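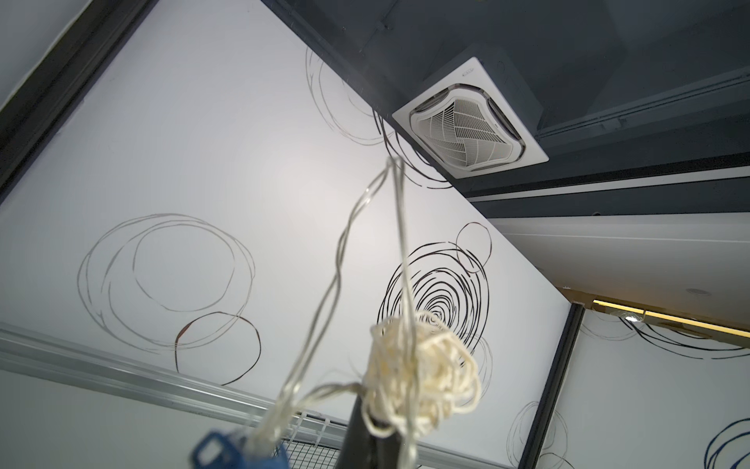

Clear cord and the cream string, drawings on the panel behind

Spare room craft corner > Storage and tidying > How do you keep cord from knotting?

mossandmarl
Posted Wednesday, 8:14
Morning all, kettle's on and I could do with some advice from people who have been at this longer than me. I've gone back to beading and a bit of macramé after years away from both (the children have finally left me a room!) and my string is driving me up the wall. I wind it all up nicely, put it in the drawer, and by the next time I want it the whole lot has turned to porridge. I've got a 410 metre cone of the cream stuff from Teretti, lovely soft string, and I'd hate to end up cutting half of it away. The clear cord is worse, it just springs off whatever I put it on. What do you all do?

pinfold_jo
Posted Wednesday, 8:51
Oh you poor love, we've all been there. Bobbins, bobbins and more bobbins! I cut mine out of cereal boxes, with a nick in each end to hold the tail, and I only ever wind off what I need for one piece. The big cone stays in its bag with the end poking through a hole. I've done it like that since I was making cushion fringes for the church fair and I can't remember my last bad knot.

Terkine
Posted Wednesday, 9:30
Going to disagree with Jo a little, sorry Jo. Card is fine for cotton but it puts a kink in clear cord every time it goes round the corner, and you'll never get the kinks out again. Use something round. I have a Uvo spool rack which cost me more than I told my husband, and it has been worth every penny.

pinfold_jo
Posted Wednesday, 9:42
A warm flannel gets the kinks out of mine perfectly well, Terkine! And a cereal box is free.

oldferrylane
Posted Wednesday, 12:05
I'm with Terkine on the round spools, though I'd never pay for a rack. Eight jam jars on a shelf, one cord in each, lid on with a hole in it. For the porridge you've already got, please don't pull. Lay it on a towel, loosen it outwards from the middle with a blunt needle, and put the radio on, as you'll be there a while.

mossandmarl
Posted Wednesday, 19:20
Thank you all so much, what a kind lot you are. Jars for the clear cord, Jo's bobbins for the cream, and I'll try the towel tonight. Does the needle want to be a big one?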